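Dolerard House Residents' Association
Minutes of the meeting held on 4 May 2020 in the ground floor reading room
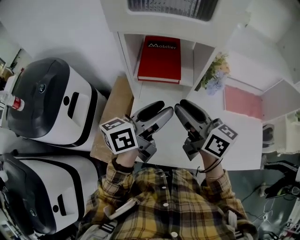

1. Present and apologies

Chantal Marchand (chair), flats 2, 5, 6 and 11. Flat 8 sent apologies and a list of objections, taken under item 5. Flat 3 sent neither.

2. Minutes of the last meeting

Agreed, once "shelf-related dispute" had been changed to "discussion". Flat 6 asked for her abstention to be recorded. It is recorded.

3. The white shelving unit

The chair reported that the unit is to stay where it is. The Tonham bookcase it replaced went for £30 to a buyer who then asked whether we would deliver. We would not.

Flat 11 proposed that the cubbies be sorted by subject. Flat 5 proposed by height. After a long exchange it was agreed to sort by subject, with tall books allowed to lie flat. The flat white top is for putting books down while you look for their place. Post, keys and seedlings are to go elsewhere, and the owner of the seedlings knows who he is.

4. The red book

The red hardback marked "Mobilier" was discussed. Flat 2 believed it to be a novel. The chair, who has French, explained that the word means furniture. Flat 2 said this accounted for a good deal.

Flat 11 wanted it stood upright with the other large books. Flat 6 liked it lying flat in the central compartment and said it gave the room a bit of colour. Put to a vote: three for flat, one for upright, one abstention (flat 6 again, on a point of principle she did not wish to go into). It stays flat until October, when we shall no doubt enjoy this again.

5. Objections from flat 8

Read out in full. Noted.

6. Money

The balance stands at £50 after the sale. Flat 5 had a quote from Turnent for a reading lamp at £50, which would leave us well lit and penniless. Deferred. Chantal to ask Yuan Lighting for a second price.

7. Any other business

Borrowed books should be back within 9 weeks. Flat 2 asked whether this applied to books borrowed before the rule. It does.

Flat 11 asked who had been folding down page corners. There was a silence.

Next meeting: October, same room. Bring your own mug.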